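Home Diary Walks Recipes Archive About
Search this diary Go
13 July 2019
By Kamarul Latuheru

Up at half five to walk the old railway line from Rirkbridge to Burnbridge, which I've been putting off since May, when my left boot split and I sulked for a fortnight. New boots now, properly worn in round the house (I did the hoovering in them) and I'm pleased to say not one blister. My knees are another matter.

The first bit out of Rirkbridge is dull. You go behind the tyre place and the allotments, then along a fence for far too long, and then all of a sudden you're up on the embankment with hay fields either side and the whole valley laid out. Larks going like mad! I stopped for my first sandwich at ten past seven, which is a disgraceful time to eat egg mayonnaise, but there we are.

I'd brought the flask with the dodgy lid and it leaked over my map, so most of the middle section was done from memory. Missed the turning at the water tower and went down a farm track with a very cross goose at the end of it. Went back up the farm track. A man on a bike told me the viaduct was shut, and another man on a bike told me it wasn't, and the second one was right – they've only closed the steps on the far side, so you have to go down through the wood and come up by the chapel. Foxgloves nearly over down there. Loads of wild raspberries though, tiny and a bit sour, and I ate them until my fingers were purple.

Got into Burnbridge just before one and had a cheese pie from the bakery on the corner, sitting on the wall by the river. They've put the pies up again. Then the 216 home, which was late, and so hot that the woman in front of me was fanning herself with a birthday card. I fell asleep and woke up two stops past mine.

Shower, big glass of squash, and then I did what I'd promised myself I would and got the new bedding sorted before I sat down, knowing full well I wouldn't get up again.

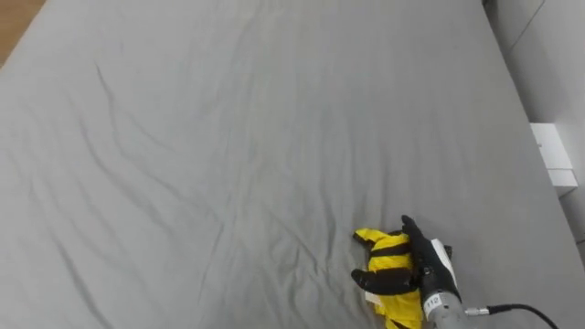 The grey fitted sheet, creases and all.

I don't iron sheets and I'm not starting now. Mum used to iron pillowcases, tea towels, even hankies, with the radio on, and I did feel a small pang of guilt, but it passed.

Rang Bellis after tea. She's been in Nokotitz for 22 days now and says it has rained on nearly all of them, and her landlady keeps leaving jars of pickled plums outside the door. She wants to do the whole line with me when she's back, both directions, with a night in Burnbridge between. I said yes straight away and then looked at my feet.

Must remember: new flask, and plasters (the good ones). Library books are due on Tuesday and I've still got 40 pages of the lighthouse one to go. I think it's the brother-in-law who did it but I've thought that about everybody so far.

Windows all open, bed by nine.

Older entries Newer entries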